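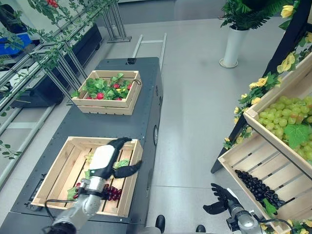
How far ahead do I need to book a walking tour?
The day before is fine for most of our walks. The Old Harbor Walk fills up first on weekends, so for that one we'd give it three or four days if you can. If you wake up in Rostton with a free morning and nothing booked, call us anyway! We can often squeeze in one more person.

Where do the tours start?
Every walk leaves from the steps of the old customs house on Strachan Street, right across from the tram stop. Look for a guide with a yellow umbrella, rain or shine. The one exception is the Fletbridge Evening Walk, which meets on the east side of the bridge itself, next to the lock gates. Please check your confirmation email, because the two spots are a good 23 minutes apart on foot (we've timed it, more than once, jogging alongside apologetic guests).

Who are the guides?
There are five of us, and we all live in town. Peter Charvát started the company and still leads the harbor walk most mornings. Štěpánka Rusnák does the architecture tours and can talk about brick for as long as you let her. Takumi Mizuno leads in English and Japanese, Kazimír Halás takes the hill routes, and Čestmír Slanina has the evening walks plus anything with a ghost in it.

How big are the groups?
Small! We go up to 12 people on the town walks and 8 on the hill routes. If your own group is bigger, write to us and we'll send two guides and stagger the start so you aren't all standing in the same doorway.

What does it cost?
The standard town walks are $23 for adults. The full-day Clistis Hills route is $39, and that includes the bus back from the top. Children under 12 come free on all the town walks with a paying adult. Tips are kind but never expected.

How hard is the Clistis Hills route?
It's a proper walk, and we love it. You climb 470 steps from the river to the lookout, though they come in short flights with benches in between, and Kazimír is in no rush. After that it's mostly level along the ridge. You'll want real shoes with some grip. If you can manage a few flights of stairs at home without much trouble, you'll be fine, and the view over both rivers is the best thing in the whole region (Štěpánka would say the waterworks, but she's wrong).

Can I bring a stroller or a wheelchair?
The Old Harbor Walk is flat and paved the whole way, and we've worked out a step-free version that only skips the rope loft. The Fletbridge walk has cobbles for the last stretch, so strollers with big wheels do better there. The Clistis Hills route isn't suitable for either. Tell us when you book and the guide will plan the stops to match.

Are dogs welcome?
On a leash, on every outdoor route. Two of the museums we step into don't allow dogs, but the guide will tell you about the rooms from the doorway if you're waiting outside.

Do you go out in the rain?
We do, and the harbor is gorgeous in the rain! Bring a jacket. We only cancel for storms or ice, and then we'll text you by 8 a.m. and you can pick between another date and your money back. Evening walks get their text by 4 p.m.

Is lunch included on the full-day route?
No, bring something with you. We stop for 45 minutes at the picnic tables below the lookout, and there's a tap for filling water bottles. The kiosk up there keeps its own hours, so please don't count on it.

What if I'm running late?
Call the number in your confirmation. The guide waits 3 minutes past the start time and then sets off, but they'll happily tell you where to catch up. The first stop on the harbor walk is only around the corner.

Can I cancel?
Up to 24 hours before the start you get everything back, and it takes one click in your confirmation email. After that we can't refund, but you're welcome to pass your place on to a friend. Just send us their name.

Do you run private tours?
All year round, and they're great fun to put together! We've done birthdays, school classes, a family reunion with four generations, and one very wet marriage proposal. Tell us what you're curious about and how long you'd like to be out, and Peter will write back with a route and a price, usually within a day.

Which months do you run?
Town walks go all year. The Clistis Hills route stops at the end of September and starts again in April once the steps have been cleared.

Page updated October 7, 2020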